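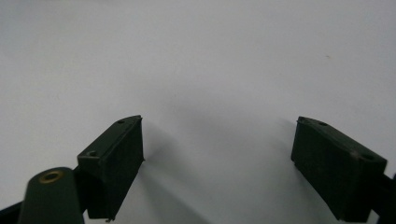

Le départ du Tour de Trunanville sera donné à 7 h 30 au lieu de 9 h, pour cause de vent. Les organisateurs l'ont confirmé hier soir aux équipes, à l'hôtel, entre la soupe et le briefing mécanique. Rafales attendues l'après-midi sur le plateau de Bataineh, de côté, sans un arbre pour s'abriter. Pas un repère non plus sur cette portion.

L'étape reste à 117 kilomètres. On a parlé d'un parcours raccourci, puis non. Le maire de Bataineh tenait au passage dans le bourg, les commerçants aussi, et la descente vers la rivière a été regoudronnée exprès cet automne.

Côté coureurs, ça grogne un peu. Réveil à 4 h pour les équipes logées en bas de la vallée, petit déjeuner dans le car pour certaines. Elie Ghanem, leader du classement avec 3 secondes d'avance, prend la chose calmement. « Le vent, on l'aura de toute façon. À 8 h ou à midi, il faudra être dans les vingt premiers à l'entrée du plateau, sinon c'est fini. » Il a reconnu le secteur deux fois la semaine dernière, dont une sous la pluie. Son équipe, Finwood, a perdu deux équipiers depuis le début de l'épreuve - une clavicule et une gastro - et devra faire avec quatre hommes.

En face, les Pluva n'ont rien à perdre et ne s'en cachent pas. Effectif complet, trois rouleurs de plus de 80 kilos, et une vraie habitude des bordures. Leur directeur sportif n'a pas voulu détailler sa tactique mais les roues hautes sont restées dans le camion, ce qui en dit déja long. Boyaux un peu plus larges que d'habitude aussi, d'après ce qu'on a pu voir au parking.

Autre souci, le ravitaillement. La zone prévue au kilomètre 64 est en plein vent, on la déplace à la sortie du bois, six kilomètres plus tôt. Les assistants ont été prévenus par message à 22 h. Ceux qui avaient déja posé leurs panneaux sont repartis les chercher de nuit.

Pour le public, les routes ferment dès 6 h 15 entre Trunanville et le carrefour de la scierie. Réouverture après le passage de la voiture-balai, pas avant. Les 315 places du parking du stade sont gratuites, navettes toutes les vingt minutes jusqu'à la ligne. Barrières doublées sur les 100 derniers mètres, l'arche gonflable ne sera pas montée. Le village d'arrivée est maintenu mais sans les tentes, donc prévoir un manteau. La buvette passe sous le préau de l'école.

Arrivée des premiers vers 10 h 30 si la moyenne tient. Si une rafale passe la limite fixée par le règlement, la course sera neutralisé en haut du plateau et relancée dans la descente, écarts conservés. Décision du jury une heure avant le départ, pas plus tôt.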